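The Snack Tray Rule, and Other Bedroom Tips I Didn't Believe In

Filed under: Bedrooms, Clutter, Small Habits
By the Clatmont Home Notes desk

I have read a lot of advice about eating in bed, and most of it comes down to "don't." Fine. People do it anyway. I do it, and I suspect the authors of those articles do too. What I wanted was advice for the rest of us, and most of what I found was either a shopping list or a lecture.

So I went through the usual tips one at a time. Some held up. A few should be retired.

Tip one: lay everything out before you put anything away.

I was ready to hate this one. It sounds like the kind of thing that turns a two-minute job into an afternoon. But with snacks it does make sense, mainly on account of how small they are. A sachet slides under a pillow, a bar goes down the side of the mattress, and you meet it again in June. Pull the lot into the middle of the duvet where you can see it and the sorting is quick. Keep, trash, belongs in another room.

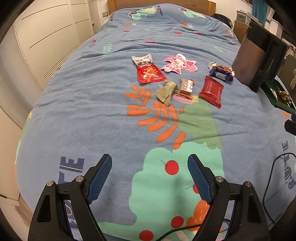 The third group is always bigger than people expect. Cards, cloths, hair ties, a receipt from the pharmacy. None of it is food and none of it should go in with the food. If you have a kid, ask before you throw out anything with a cartoon face on it. I've made that mistake once.

A busy print makes this harder, by the way. On a plain white cover a stray wrapper jumps out at you. On a cartoon duvet it can sit there all week looking like part of the design. Run your hand flat over the whole bed before you call it clear.

Tip two: buy a divided organizer.

No. I tried a Borov insert with 32 little pockets, and it was a fine product for somebody who owns 32 little things of the same size. Snack packets come tall, square, crumpled and odd. Half of mine stood up out of their pockets and the rest got lost at the bottom. It now holds batteries.

Tip three: use one shallow tray.

This is the dull answer and I'm sorry to say it works. Get a tray with a low rim, set it on the bed, and anything edible goes in it. When you're finished, the whole thing gets carried out in one trip. Mine is a plain plastic one from Peng. They also sell a bamboo version for a good deal more, and I can't see what the extra money does for a bag of chips.

A few things I'd add:

Shallow matters more than big. In a deep box you dig, and digging is how packets get crushed.

Tall packets go in first, on one side. Small stuff goes on the other side, where it can pile up without hiding anything.

Empty wrappers are not snacks. Take them out of the tray every night. A crinkly wrapper takes up as much room as a full one and makes you think you have more left than you do.

Don't line the tray with a paper towel. Every tip page says to do it. The towel bunches up, crumbs get under it, and you end up cleaning both.

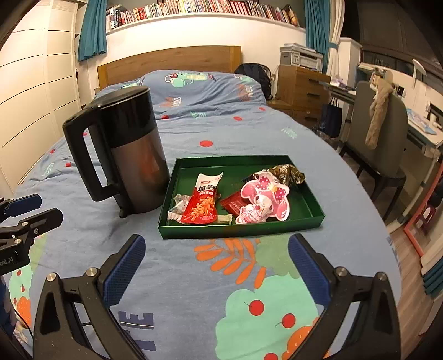

Photo: Clatmont Home Notes

Tip four: keep a pitcher next to the tray.

I'm split on this. Having a drink within reach does save a walk to the kitchen. A mattress is also a terrible table. It gives when you sit down, it gives when you roll over, and anything tall will lean toward whoever is heaviest. Parking a pitcher tight against the tray helps a little, but the tray is sitting on the same soft surface – so don't count on it. Lid on, nothing hot, and move it to the nightstand before you lie down. If you don't have a nightstand, the floor is better than the bed.

Tip five: crumb-proof sheets.

Isov sells a cover with an 800 thread count that is supposed to let crumbs "glide off." Crumbs glide off any sheet if you shake it out the window. A lint roller picks up what's left, and so does the brush end of a vacuum on low. Wash the duvet cover more often than you think you need to, and turn it inside out first, to get at whatever collects in the corners.

Tip six: set a snack limit.

Your business. I will say that a tray with a rim sets one for you. When it's full, it's full, and the rest stays in the kitchen cabinet.

Comments (66)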